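衣類返却品の仕分け工程に自動折り畳み装置 Suwannarat拠点、手作業データの収集を並行
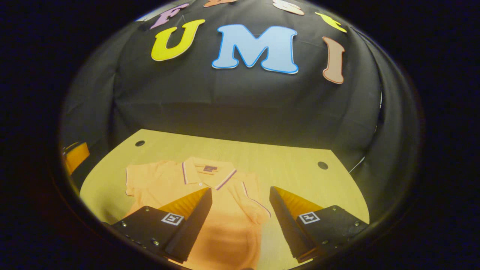

衣料品の返却・再出荷業務を請け負うClodusは、Suwannaratの作業場で、ポロシャツとTシャツの折り畳み工程に自動化セルを導入した。装置はGrarklowが供給し、制御ソフトウェアの名称はBrollileoという。稼働中のセルは2基で、いずれも水曜日から通常シフトに組み込まれている。

対象となるのは、検品を終えた半袖の上衣のうち、綿または綿混の品目に限られる。長袖、フード付き、前開きの品目は従来どおり手作業で処理する。同社によると、返却品は一点ごとにしわの入り方と襟の状態が異なるため、新品の折り畳みに使われる固定プログラム式の機械では、襟の折れ込みと袖の重なりによる不良が多く、導入を見送ってきた経緯がある。

今回の方式では、作業者が手持ち式のグリッパーを使って実際に衣類を折り、その動作と映像を記録して制御モデルの学習に用いる。記録作業は木製の天板を置いた専用の台で行い、背後には黒い布を張る。二本の指には柔らかいリブ状のパッドが付き、薄手の生地をつまむ際の滑りを抑える。セル側のアームにも同じ形状の指を取り付けており、人が記録した動作を大きな変換なしに移せるとしている。

学習に使用した記録は2,716件。このうち600件は、袖が身頃の下に入り込んだ状態や裾が裏返った状態から始まるもので、平らに広げた状態から始まる記録とは別に管理している。工程技術を担当するChalerm Sukprasert氏は「最初の学習では平らな状態の記録しか使わず、袖の位置が少しずれただけで停止した。崩れた状態からの記録を加えた後、停止の大半は生地の二枚取りに移った」と説明する。二枚取りは、グリッパーが前身頃と後ろ身頃を同時につまむべき箇所で一枚しか取れない、またはその逆の状態を指し、現在も主な停止要因となっている。

処理速度は、セル1基につき1時間当たり64点。熟練した作業者の速度には届かない。同社は速度の向上よりも、夕方以降の時間帯に手作業の列を縮小できる点を導入の理由に挙げている。夜間シフトではこれまで折り畳み台の全席に人員を配置していたが、導入後は半数をセルの監視と検品に振り向けた。

作業者の業務内容は、主に三つの点で変わった。第一に、折り畳みの前に衣類を台へ広げ、品目区分を端末で指定する投入作業が加わった。第二に、セルが停止した際の復旧を現場の作業者が行う。復旧手順は、非常停止の解除、衣類の取り除き、指の位置の原点復帰、再投入の順で、保全担当者を呼ぶのは同じ衣類で二度続けて停止した場合と、指のパッドに破損がある場合に限る。第三に、手持ちグリッパーによる記録が正規の業務として勤務時間に計上されるようになった。

折り畳み工程の班長を務めるYupin Chaimongkol氏は、記録作業の負担について「手で折るときと力の入れ方が違う。手首を返す動作が多く、続けて行うと前腕が張る」と話す。これを受けて同社は、記録作業の連続時間に上限を設け、途中で検品または投入に交代する運用とした。グリッパーを天井から吊って重量を支える器具も試したが、袖を引き出す動作で吊り索が干渉したため、採用していない。

賃金面では、点数に応じた従来の加算がセルの担当者に適用できなくなった。同社は、監視と復旧を担当する時間について、本人の過去の平均加算額を支払う暫定措置を取っている。作業者側の窓口であるThitima Chareonsuk氏は、暫定措置の期限が示されていないことと、記録作業の技能が等級に反映されていないことの2点を協議事項として会社に提出した。氏は「動作の記録は折り方を熟知した者でなければ務まらない。それを等級表のどこに置くのかを決めてほしい」と述べている。会社側の回答は12月に示される見通し。

品質の判定基準は変更していない。折り幅、襟の左右差、袖のはみ出しの3項目を目視で確認し、不合格品は手作業の台に戻す。セルの不合格品には停止履歴の番号を付け、翌日の記録作業で同じ状態を再現する。Clodusの作業場責任者Wichai Chaiyaporn氏は、不合格率の公表は控えるとしたうえで、襟に芯地の入った品目の結果が他より劣ることを認めた。

Grarklow側で導入支援に当たるRocío Maldonado氏によると、次の更新では二枚取りの検出をつまみ動作の直後に行い、停止せずにつかみ直す処理を加える。更新の適用中はセルを1基ずつ止め、もう1基は現行版のまま稼働を続ける。長袖への対象拡大は記録の収集を始めた段階で、時期は決まっていない。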